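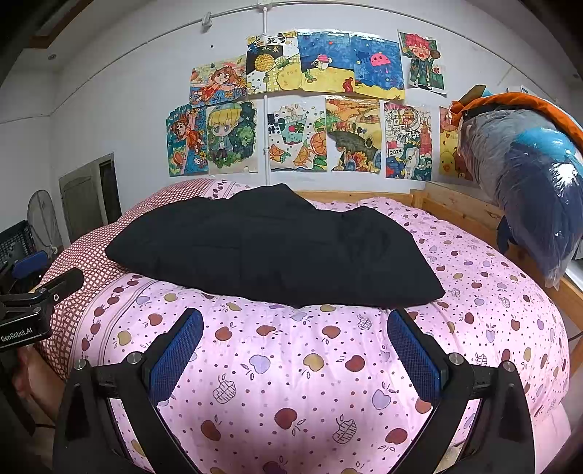
Winter Coat Exchange: progress report to the Stadinent Fund
21 September 2026

Hi all,

I owe you a report on the first half of the grant, and I'm going to write it the way I'd tell you over coffee, because my attempts at the formal version kept putting me to sleep. The numbers you asked for are in here too, I promise!

Quick refresher for anyone new on your side. The exchange takes in outgrown and unwanted winter clothes from families in Jitholm, gets them clean and mended, and hands them back out before the cold sets in. You gave us money in March for washing, repairs, shelving and a bit of my time. I had asked for a van as well and you said no, and I grumbled, and you were right. We've borrowed one when we needed it and it's been fine.

Coats first. We've taken in 250 since spring and 200 of those are ready to go out. The rest are split between the repair pile and the rag bag, and I'd rather be fussy now than hand a kid something with a busted lining. Zippers are the big headache. I had budgeted for buttons and patches, and what people really bring us is good coats with dead zippers, sometimes just the slider, sometimes the whole thing ripped out of the tape. A new slider is cheap and takes a few minutes once you've got the knack. A full zipper is an evening's work on a padded coat and I've broken more needles than I want to put in writing. So the repair line is running ahead of plan and the laundry line is running behind it, and they come close to canceling each other out. I'd like your okay to move what's left over in laundry across to repairs.
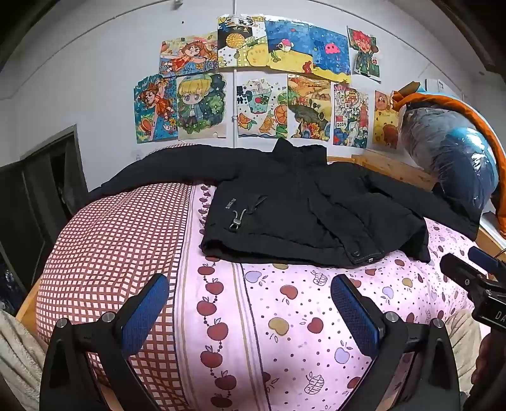

Washing puffy coats has been an education. We started with the regular machines at the laundromat and got lumps, so many lumps, with all the filling down in one corner like a sock full of oatmeal. Now we use the big front loaders, a gentle cycle, half the soap you'd think, and then a long low tumble with a few clean tennis balls thrown in. It takes forever. They come out looking like coats again though, and the cost per load went up less than I feared, since we can fit more in at once.

Storage is the part I'm least happy with. The shelving money was meant for the back room at Lò, the old shoe store on the corner, and we did put up 2 long racks there before the heat got going in July. Then the roof leaked. Nothing got ruined, but everything had to come out in a hurry, and for most of the summer the coats lived in people's spare rooms, under beds and on top of beds and in one case in a bathtub. Sorting happened wherever there was a flat surface. The landlord has fixed the roof now and we've had two heavy rains without a drip, so I'm moving stock back a little at a time and keeping the bottom shelf clear until I trust it.

Sizes! I said in the spring that we'd be short on toddler sizes and I had it backward. We have toddler coats coming out of our ears. What we don't have is anything for big kids and teenagers, the age where they wear a coat until it falls apart or leave it on a bus. Adult mediums are fine, adult extra large is thin. I've put a note in the school newsletter asking for teen sizes in particular, and the first bags are starting to come in.

We switched the sign-up list over to Prorero in June, which was the other thing you paid for. I'll be straight with you, I fought it for a month. I liked my notebook. But parents can now put in the size and the color they'd like from their phones, and I'm not getting calls at dinner anymore, so the notebook has retired. The one gap is that it won't let a family ask for boots and a coat on the same form. I've written to them, and in the meantime I ask at pickup.

We're planning 8 pickup days between October and Christmas, most of them in the late afternoon so people can come straight from work. Last year we did mornings and the turnout was sad. There'll be a couple of mirrors and a curtain for trying things on, and families can swap on the spot if the fit is wrong.

Still to do before the first one: finish the zipper pile, get tags on everything, find a heater that doesn't smell, and settle the insurance for the room now that the roof work is done. The insurance is the only item that could hold us up. I expect the paperwork back within two weeks and I'll forward it as soon as I have it.

Receipts are in the shared folder, sorted by month. August is missing one from the thread supplier, who has promised me a copy. If you could get back to me about the laundry money before the end of the month, I can order the next box of zippers at the old price.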